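Wunine Center Opens Renovated Workroom to Evening Classes

The Wunine Center for Applied Learning has completed the renovation of its ground-floor workroom and will open the space to evening classes in December. The room had been closed to the public during the spring and summer terms while the floor was leveled, the lighting replaced and the electrical supply brought up to current requirements.

Hjørdis Myklebust, head of facilities at the center, said the work was finished within the budget approved last year. "The old workroom served us well, but it was laid out for a kind of teaching we no longer do," she said. "Groups are smaller now, and they need to be able to lay out a job on a table and leave it there until the next session."

The renovation was carried out by Gulach, a local contractor that has previously worked on the center's library and entrance hall. Storage for the new room was supplied by Hidayat. Both contracts were awarded after an open call for bids, and the final inspection took place in the autumn term.

The workroom now covers 200 square meters and is divided into two zones. The zone nearest the entrance is intended for drawing, measuring and planning. The inner zone holds the long work tables and the shelving, and is to be used for practical exercises. Partition walls between the zones were considered at an early stage but were dropped from the plans in favor of an open room with clear sight lines for instructors.

Evening classes will run for seven weeks, with sessions beginning at 5 p.m. The first courses on the schedule are Workshop Layout, Basic Measurement, and Planning for Small Production. Registration is handled by the center's main office, and the course fee is $400, including materials. Residents who hold a Zoltus learning card pay $200. Enrolled students at the center may attend without charge if places remain after the registration period has closed.

A good deal of attention has been given to the tables themselves. Joar Brekke, who coordinates the practical courses, said that the surfaces in the previous room had been difficult to keep in good condition - tape residue, glue and pencil marks built up over several terms and had to be sanded off during the holidays. The new guidelines call for a paper covering on any table used for layout work. The covering is to be changed between courses, and markings are to be made on the paper and never on the tabletop.
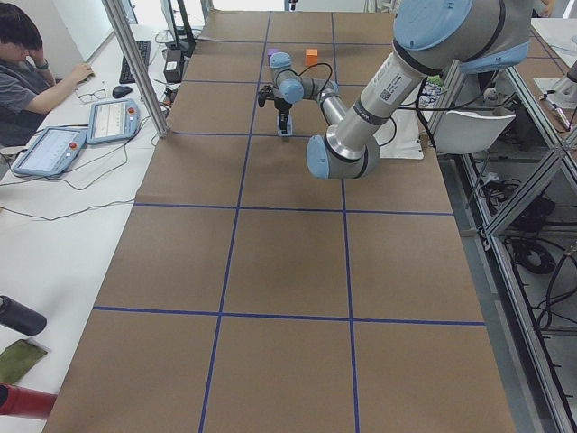 Layout exercises are a regular part of the practical program, and the center has adopted a common way of preparing the tables for them. Brown kraft paper is spread over the table and dark blue tape is laid across it in both directions, leaving a grid of rectangular cells on which small items such as colored blocks can be placed. Instructors are asked to lay the tape before the session begins and to check that it lies flat. Mr. Brekke said a shared method makes it easier for one instructor to take over a table from another.

Cables and electronic equipment are to be kept on or beneath the shelving when they are not in use, and chairs must be returned to the tables at the end of each session. The center asks that food and drink be kept out of the inner zone at all times.

An open house will be held before the first course begins, with staff present to answer questions about the program and the use of the room. Groups wishing to reserve the workroom outside class hours may apply in writing to the facilities department. Applications for the spring term will be considered in the order in which they are received.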